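Glass Collection Moves to a Two-Stream System

Residents of the Eltby service area will see a change in the way household glass is collected. The Eltby Waste and Recycling Authority has completed its review of the collection rules adopted three years ago, and the board has approved a separate stream for glass bottles and jars. The new arrangement takes effect in January and applies to all single-family homes and to apartment buildings with 16 units or fewer. Larger buildings will continue under their existing service agreements until those agreements come up for renewal.

Under the present rules, glass is placed in the same cart as paper, cardboard, cans and plastic containers. Glass breaks when the truck compacts its load, and small pieces become mixed with the paper. Paper mills pay less for bales that contain glass and may refuse them altogether. Over the twelve months covered by the review, the Authority delivered 1,251 tons of mixed paper to buyers. Of that amount, 478 tons were downgraded on arrival, and glass was the reason most often recorded on the inspection slips.

The review also considered the glass itself. Broken glass recovered from a mixed load is usually too dirty to be made into new bottles. Most of it has been used as fill beneath roads and parking areas. Glass that is kept apart from the start may be sold to a container maker, and the Authority has signed a five-year agreement on those terms with Kuusk, the regional glass processor.
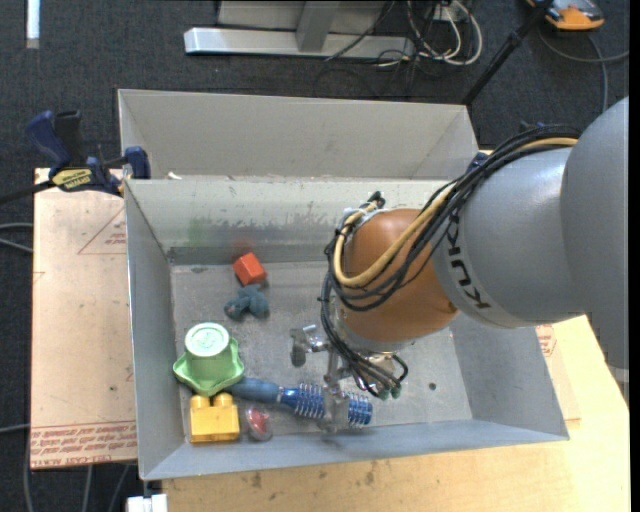

An open metal bin with scuffed inner walls.

A trial of separate collection was carried out last fall in the Lestero and Usitz neighborhoods. A total of 1,151 households received a small crate and a printed guide. Crates were emptied every second week, on the same day as the recycling cart. Participation was slow in the first month and rose steadily afterward, particularly in Usitz, where the homeowners' association placed a reminder in its own mailing. Loads of paper from the two neighborhoods were weighed and inspected separately for the length of the trial, and no load was refused.

Several residents who took part wrote to the Authority with comments. The most frequent complaint concerned the crate, which many found heavy when full and awkward to carry down steps. The crate to be issued in January is therefore smaller and has a handle on each side. Other residents asked whether lids should be left on jars. They should be removed. Metal lids may go into the recycling cart with cans.

"The households in the trial gave us a good deal of practical advice, and the printed guide has been rewritten from beginning to end as a result," said Nosipho Fourie, director of collection services. "We would ask everyone to read it when it arrives, including those who have recycled with us for many years. Some of the answers have changed."

The glass stream is limited to food and beverage containers. Drinking glasses, window glass, mirrors, light bulbs, ceramic dishes and oven-safe cookware melt at different temperatures and must be kept out of the crate. These items may be taken to the Eltby drop-off center or, if broken, wrapped in newspaper and placed in the trash. Bottles and jars should be emptied and given a quick rinse. Labels may stay on.

Crates will be delivered to the curb in the weeks before the change. Residents who are unable to lift a crate may apply for assisted collection, under which the crew takes the crate from the door and returns it there. Those already enrolled in assisted collection for trash or recycling will be enrolled for glass as well and do not need to apply again.

There will be no separate charge for the glass service in its first year. The board will consider the rate schedule for later years at its regular budget hearings — these are open to the public, and written comments are accepted in advance at the Authority's main office.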